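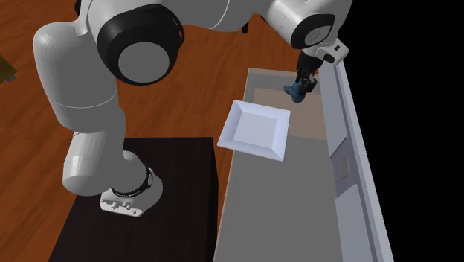
4. Recording demos in the simulated kitchen

By now you should have the Lucero kitchen loading and the arm answering to your controller. If the arm drifts on its own, go back to section 3 and redo the zeroing – I skipped that once and lost a whole Wednesday of demos.

The task we'll record is the simple one: pick up the small object, set it on the square plate, let go. I'm aiming for 200 good demos per task. You can train on fewer, but my policies got pretty shaky when I tried it.

1. Open the Westcombe recorder and pick "plate_place" from the task list. Give the session a new name. It will happily write over an old one!

2. Hit Reset. The plate gets a fresh position and angle every time, so don't worry if it lands crooked or with a corner hanging over the counter.

3. Press Record, then wait a beat before you move. Long pauses are a pain later on (the policy learns to sit there and do nothing), so a beat really means a beat.

4. Bring the gripper straight down over the object and close it. Lift until you're clear of the plate's raised edges, then head across.

5. Lower, open, back off upward. Press Stop once the fingers are clear.

6. Mark it Keep or Toss. I toss anything where I bumped the counter or had to grab twice.

Note: The episode limit is 120 seconds. If you keep running into it, turn the controller speed up a notch in the Motion tab.

Caution: Don't change the camera view halfway through a session. The recorder saves whatever view is active, and I once had 463 episodes in a folder with two different views mixed together. Sorting those out was no fun at all.

Note: Vary your approach a little – come in from the left sometimes, grab a bit off-center sometimes. Just don't get fancy.

I take a break after every 16 demos, mostly for my wrist. When you come back, replay the last one you kept before recording more. If the object jumps or slides through the fingers on replay, your physics step doesn't match the one you recorded with, and you'll want the fix in section 6.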